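3.2 Soft cases and the labelling of items

The third group of objects in the survey consists of small soft cases: pencil cases, spectacle cases, cable pouches and similar fabric containers closed by a zip. In the household inventories collected by Sultana and Baptista these made up 183 of the 624 entries that respondents had placed under "things that hold other things". They were also the entries most often left without a size. Respondents gave the length of a box or a tin without difficulty, but for a soft case they tended to write "small" or "hand-sized", or to leave the field blank. The Veloso pilot in March had shown the same gap, and the form was changed before the main round so that a case could be recorded by outline instead of by three dimensions.

Three outlines were allowed: rectangular, rounded rectangular and tapered. The choice between the last two proved to be the main source of disagreement between coders. A fabric case with rounded ends may look tapered when it is seen from one end at close range, and even along its length when it is seen from further off. Where the two coders differed, the case was laid flat on a plain surface, looked at from both near and far, and coded again. If the second coding still differed, the broader term was kept. Filling was recorded separately, as full, part full, empty or not known, and coders were told not to infer it from thickness alone. Felted and padded fabrics hold their shape when empty, and in the Kadberg set several cases first entered as full were later moved to "not known".

Colour was coded by a short list of everyday names. Grey gave the most trouble. Respondents used "grey", "charcoal", "dark grey" and "blue-grey" for cases which the coders could not tell apart under the room lighting, and all four terms were merged before analysis. The original wording has been kept in a separate column of the Stuvon register for readers who wish to use it.

Each item kept for the reference collection carries a number on a small white label with black print. The label is put directly on the fabric, without regard to the direction in which the case will later be lying, so the number may have to be read sideways or upside down. Labels tied on with thread, as used in the earlier Pirnunetti collection, were rejected. They caught in the teeth of the zip, and 2 were lost before the first check. A number on the item itself also avoids the need for a card beside it, which matters when a case is moved across the table and looked at from several sides. Numbers are not reused when an item is withdrawn.

Items were handled singly on a pale wooden table. The visible grain gave enough contrast for the edge of a dark case to be followed by eye, although shadows on the wood sometimes had to be told apart from the lower edge of the case itself. A total of 283 soft cases were coded in this way. Item 10005, a grey case, is shown in Figure 4.
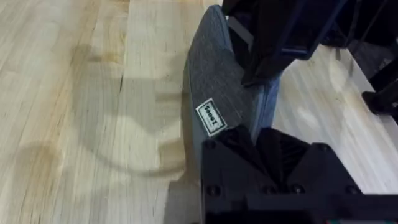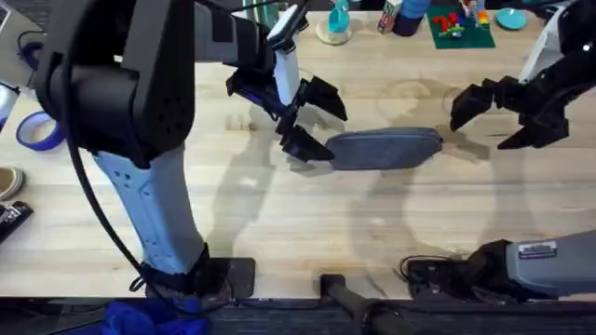 Figure 4. Grey fabric case on the wooden table. First view: near, with the number label. Second view: whole table, with the case lying flat.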